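限定フレーバーの炭酸って結局どうなの

2025-10-20
投稿:皮むき器

Didicoの秋冬限定「焼きりんごソーダ」、もう飲んだ人いますか。うちの近所のスーパーでは先週から棚の一番いいところに積んであって、いつもの無糖炭酸が端に追いやられてます。迷惑。

で、正直言って信用してません。去年の栗のやつも「素材の香りを引き出した」とか書いてあって、飲んだら普通のバニラ香料の味でした。原材料欄を見たら栗は0.1%未満。今回も「焼いた香ばしさ」をうたってるけど、炭酸に焼き感ってどうやって入れるんですかね。カラメル色素で茶色くしただけなんじゃないの、と疑ってます。

飲んだ人の感想が聞きたいです。宣伝みたいなのはいらないです。

>ぬか漬け三年目

飲みました。最初の一口だけシナモン、あとはひたすら甘い。350缶だけど半分で飽きて、残りは家族に回しました。

焼きりんごかと言われると、りんご飴の外側に近いです。果汁1%って缶に書いてあるので、まあそういうことでしょう。

>モルタ派

Didicoに期待するほうが間違い。りんご炭酸ならMoltanowのほうが前からちゃんとしてます。あっちは果汁入りで酸味が残ってる。売り場が狭いから知らない人が多いだけ。

>皮むき器

>モルタ派さん
Moltanowも飲んだことありますけど、あれも「ちゃんとしてる」ってほどですか? 酸味っていうかクエン酸の酸っぱさでしたよ。舌の横がきゅっとなる感じの。りんごの酸味ってもっと丸いと思うんですが。

>モルタ派

それ冷やしすぎです。キンキンに冷やすと甘みが引っ込んで酸だけ立つ。冷蔵庫から出して少し置いてみてください。

>皮むき器

炭酸を置いたら抜けるじゃないですか。

>深夜の缶切り

横からすみません、飲み比べ会をやったので結果を貼ります。先月、飲み物仲間のLeokadia Kurekさんの家で、りんご系の炭酸を4種類、銘柄を隠して出しました。

・Didico 焼きりんごソーダ
・Moltanow りんごスパークリング
・Nostundale シードル風(ノンアル)
・スーパーの自社ブランド 77円

一位は77円のやつでした。Didicoは二位、Moltanowが最下位。ちなみにMoltanow派を名乗ってた人が、Moltanowを「安いほうの味がする」と書いてました。用紙は取ってあります。

温度は全部同じ、冷蔵庫から出してすぐ。コップは紙。栓を開けてから注ぐまでの時間も揃えたつもりです。

>モルタ派

紙コップはないでしょう。紙の匂いが移る。それに何人でやったんですか。

>深夜の缶切り

六人です。少ないのは分かってます。でも匂いが移るなら全部に移るので、順位はそんなに変わらないと思いますよ。

>モルタ派

香りの弱いほうが不利になるんですよ。香料ドバドバのほうは紙の匂いに勝つから。香りが繊細なものほど損をする条件です。

>皮むき器

それはちょっと分かる。でも77円のが繊細だったとも思えないので、やっぱりMoltanowが弱いだけでは。

>ぬか漬け三年目

77円の気になる。どこのスーパーですか。

>深夜の缶切り

駅の反対側の、前は本屋だったところです。2階の飲料売り場じゃなくて、1階の惣菜の脇に置いてあります。

>ゆず胡椒は別腹

限定ものって味より値段が気になります。Didicoのサイトだと24本入りのケースが3,000円で、単品だと1本148円。計算するとケースのほうが安いけど、あの甘さを24本は無理です。

あと「数量限定」って書いてあるのに、去年の栗は1月になってもワゴンに山積みでしたよね。最後は58円。限定って何だったのか。

>皮むき器

そうそう、それが言いたかった。売り切れる前にどうぞ、って煽っておいて毎年余ってる。数量限定の数量を公表してほしい。

>ゆず胡椒は別腹

しかも今年は缶のデザインが3パターンあるらしくて、中身は同じなのに集めてる人がいる。私は買いません。たぶん。

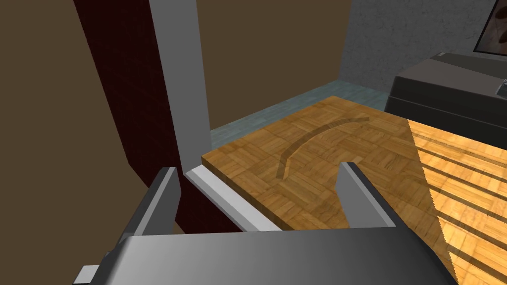
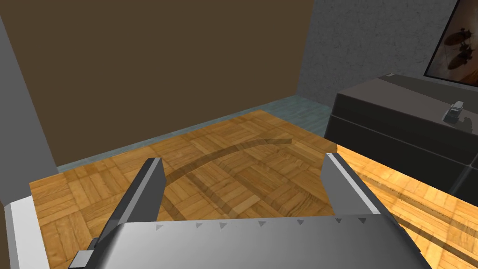

Britt-Marie Sjöbergさんがブログで、焼きりんご味は焦げの苦みがないと成立しない、と書いていました。砂糖を焦がしたときの苦みと、りんごの皮の渋みが両方あって初めて「焼いた」と感じるんだそうです。甘い香りだけ足しても煮りんごかジャムにしかならない、と。

彼女はDidicoについては「冷たいアップルパイのフィリングを薄めたもの」と一行で終わらせてました。星は二つ。読んで買うのをやめたので、自分では飲んでません。

>皮むき器

飲んでない人の話はちょっと……と言いたいところですが、苦みの話は納得です。栗のときも渋皮っぽさがゼロだった。

>モルタ派

あの人は無糖しか褒めないので割り引いて読んだほうがいいです。前にNostundaleのシードル風まで甘いと書いてた。あれで甘いなら水しか飲めない。

>炭酸は朝

Nostundaleは甘いと思いますけどね。後味が長い。食事に合わせると書いてあるから唐揚げと飲んだら、どっちの味も分からなくなりました。

>モルタ派

唐揚げに合わせるのが悪い。

>炭酸は朝

缶に「揚げ物にも」って書いてあるんですよ。メーカーに言ってください。

>ぬか漬け三年目

家で作るのはだめなんですか。りんごを焼いて、汁をシロップにして炭酸で割る。

>深夜の缶切り

やりました。紅玉を二つ、芯を抜いて砂糖とバターで焼いて、出てきた汁を漉して炭酸水で割る。結論、バターは入れないほうがいいです。表面に油が浮いて、見た目がスープ。

バターなしでもう一回やったら香りはかなり良かった。ただ汁が少ししか取れなくて、コップ一杯分にりんご二つ。これなら焼きりんごをそのまま食べて横で炭酸水を飲むほうがいい、とKurekさんに言われて、反論できませんでした。

>皮むき器

それは正しい。

>ゆず胡椒は別腹

カロリー表示の話もしていいですか。Didicoの1.5Lのほう、1本まるごとで701kcalですよ。表の大きい字は「100mlあたり」だから小さく見えるだけ。ごはん何杯分だと思ってるのか。

>炭酸は朝

一人で1.5L飲む前提がおかしいのでは。

>ゆず胡椒は別腹

休みの日なら飲みますよ、普通に。

>モルタ派

飲まないです、普通は。

>キャップ閉め忘れ

流れと違うけどBairdのジンジャーエールにりんごジュースを3割混ぜるのがおすすめです。生姜の辛さがあるから甘ったるくならない。ジュースは濁ってるほうのやつ。透明なのだと薄い。

>皮むき器

Bairdって400円くらいするやつですよね。それに濁りりんごジュースを足したら、もう喫茶店に行ったほうが安くないですか。

>キャップ閉め忘れ

400円ちょうどです。喫茶店でこの味は出ません。

>皮むき器

出ないかどうかは喫茶店によるでしょう……。まあ一回やってみます。Didicoのほうは、ここまで読んで買う気がなくなったんですが、悪口を言うからには飲むべきだという気持ちもあって。58円まで下がったら買います。

>ゆず胡椒は別腹

待てば下がります。去年の栗で確認済み。

>深夜の缶切り

銘柄隠しの二回目をやろうかと思ってます。今度はガラスのコップで、Moltanowは出してから十分置いたのと、すぐのと両方出します。モルタ派さんも来ませんか。

>モルタ派

行ってもいいですけど、注ぐところを見せてください。

>深夜の缶切り

見せたら隠す意味がないんですが。

>ぬか漬け三年目

77円のやつ、今日見に行ったら無くて、棚にDidicoが並んでました。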